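Work and Automation, unit 4 handout
Notes from lecture, cleaned up a bit. Bring to section.

Picking up where we stopped: task vs. job. Keep those two apart all through this unit or the readings won't make sense.

Task = one thing with a start and an end. Stand a bottle up. Wipe a tray. Put a lid on.
Job = a bundle of tasks, plus the stuff between them, plus who you answer to, plus the hours.

Machines get bought for tasks. People get hired for jobs. Most of the trouble at a workplace comes from mixing those up, usually on the planning side.

Case for this unit: Reslow. Contract kitchen, makes drinks and cold snacks for office buildings. 16 people on the prep floor, two shifts, first one in at 5 a.m. They're trying out a two-arm bench from a supplier called Ciltard. Purpose on paper: "relieve staff of repetitive handling at the drinks station." Underline relieve. We come back to that word.

What the drinks station is, for a person: cups out, bottle opened, pour, check level, lid, tray, next. Also answering the phone, also noticing the syrup is low, also showing the new hire where the lids are. The second list isn't in the job sheet anywhere.

What the bench is working on right now is much smaller. Cups and one bottle. 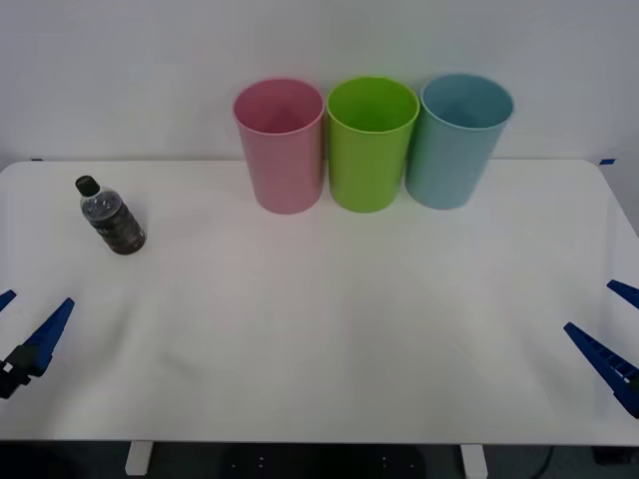
Fig. 1. Two-arm bench with three cups and a bottle on its side. Both grippers open.

Look at how little is on the table. A person's station has rags, a marker, somebody's coffee, a radio. To get a task to a machine you first strip the place down, and that stripping is work. Somebody does it. At Reslow it was the morning crew, and it didn't show up on anyone's time sheet for the first month.

Term: setup labor. Work people do so that the machine can do its work. Laying things out, putting them back, marking positions, wiping, restarting. Write this one down, it's on the reading list under two other names ("preparation work" and "articulation work", not quite the same but close enough for us).

Second term: residual task. What's left over for the person after the machine takes its piece. Can be nicer than before. Can be worse. Depends who picked the piece.

Example of worse: the machine takes the pour, the person keeps lids and spills. Pour was the part people were good at and got to talk over. Lids all day is hard on the thumbs.

Example of better: machine takes the lids. You see the problem. The lids are fiddly, so they come last in the plan, and the person is stuck with them in the meantime.

Go back to the bottle in Fig. 1. Lying down, cap on. For you that's nothing, you'd grab it without looking. For a bench it's several seperate tasks: find it, get hold of it at a decent angle, turn it up, keep it up while something else handles the cap. Two arms help because one can hold while the other turns. A person does the same with two hands and never counts it as steps.

That gap (nothing for us, a lot for them) is why managers' guesses about what goes first are so often off. Reslow's manager guessed pouring would be the quick win and packing would be slow. Ask yourself what she was going by. Probably what's tiring for people. Tiring and difficult-for-a-machine are different scales.

What the prep staff said, from the interviews (paraphrased, full notes in the folder):
- Mostly not scared of losing the job this year. More worried about hours.
- Wanted to know who gets called when it stops.
- Annoyed that the training was offered to the shift leads only.
- One liked it, said it gave her a reason to redo the whole station, which had been bad for ages.
- Several asked if they'd be timed against it.

Last one matters. Nobody at Ciltard had brought up timing. Management hadn't either. The staff got there by themselves because the old label printer had a counter on it and the counter ended up in reviews. People judge new equipment by what the last equipment was used for. Keep that sentence for the essay.

Numbers, only the ones you need: target is 200 drinks a shift through that station. Staff reach it on a normal day. The bench isn't in the count at all yet. So for now the question of "output per worker" is meaningless here, don't put it in your essay, I'll cross it out.

Now the second view of the same bench.

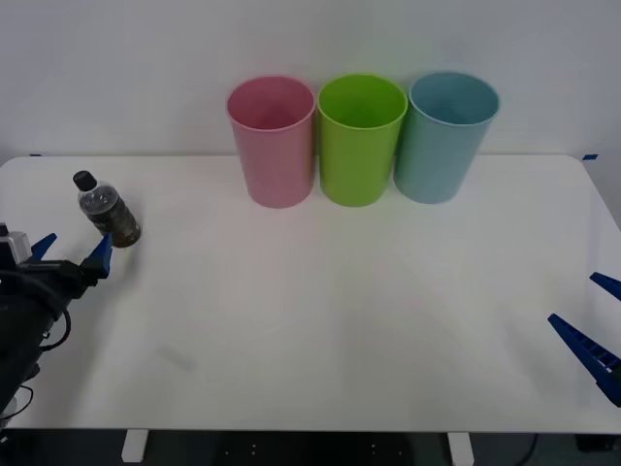
9 min read

More of the left arm in this one, and the cables looping down beside it. Good for talking about space. An arm needs room for its own body and cables as well as for what it's picking up. People share a counter by leaning and shuffling and saying "behind you." With an arm next to you, you get a fixed zone instead. So the change for the neighbor at the next station is real even when her tasks stay exactly the same.

Term three: neighbor effect. Change in somebody's work caused by automating somebody else's. Easy to miss in a survey since you only survey the station that changed. At Reslow the tray packer moved over to the far counter and now walks more. She isn't in the pilot report.

Also note the blue tape at the back corners of the table. Small bits. In a kitchen, tape on a surface usually tells people something: put it back here, don't go past here, mine. Discussion point for section: what marks are there at places you've worked, who put them down, who's allowed to move them? Don't guess what these particular ones are for. Just use them as a way in.

Comparison case, short: Sproģis. Small bottling firm, no arms, went for a conveyor and a capping machine years back. The difference to note is that the crew there got asked before the purchase. They said leave us the labels, take the caps. That's what was bought. Turnover stayed flat. Can't prove the one caused the other, one firm, no control, but it's a useful contrast for "who picked the piece."

Three questions to ask of any automation story, news or otherwise:
Which task, exactly? (If the article says "baristas" or "warehouse work," it hasn't told you.)
Who does the setup labor and is it paid?
Who can stop it?

On the third. Stopping is a kind of authority. In the Reslow plan every person on the floor may hit stop, but only a lead may restart. Sounds fair. In practice it means that if the lead's on break, the person who stopped it stands there having caused a hold-up. Guess how often people stop things under that rule. Small rule, big effect. Ciltard's own suggestion was anyone trained can restart, which takes us back to the training going to leads only.

"Relieve": relieve of what, and what fills the time? Three possible answers from the plan draft: more drinks, fewer hours, or other duties. The draft says "other duties as needed." Read it like a worker would.

For section
Read the Cuteo chapter, first half only. It's about hotel laundry but the argument carries over.
Pick a job you've had. List 16 tasks from it. Yes 16, the first ten will be the obvious ones and I want the others.
Mark each one: would give away gladly / would fight for / don't care.
Then mark which you think a machine would have trouble with. Compare the two columns. Half a page on wherever they dont line up.

Essay draft due end of April, same folder as last time. Page limit is 4. If you use the figures, refer to them by number and say what you're using them for.

Leftover from the Q and A, no time for it: does it count as automation if a person has to watch it the whole time? Short answer yes, and the watching is a task, so put it on the list. Longer answer next unit with the night shift material.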